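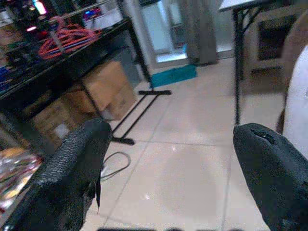 We've had the Gundel soft-finger kit on our arm since May, and I've grown terribly fond of it – more than I expected to for something that arrives as a bag of pads and two sleeves. Fitting took me 15 minutes with a cup of tea going cold beside me. The black covers grip beautifully, and I'd happily use them on anything from a biscuit packet to a good mug. My one grumble is wear, as the fabric does like to fray at the lower edge, so do order spares! Katherine Cuervo at Herath was lovely about postage, too.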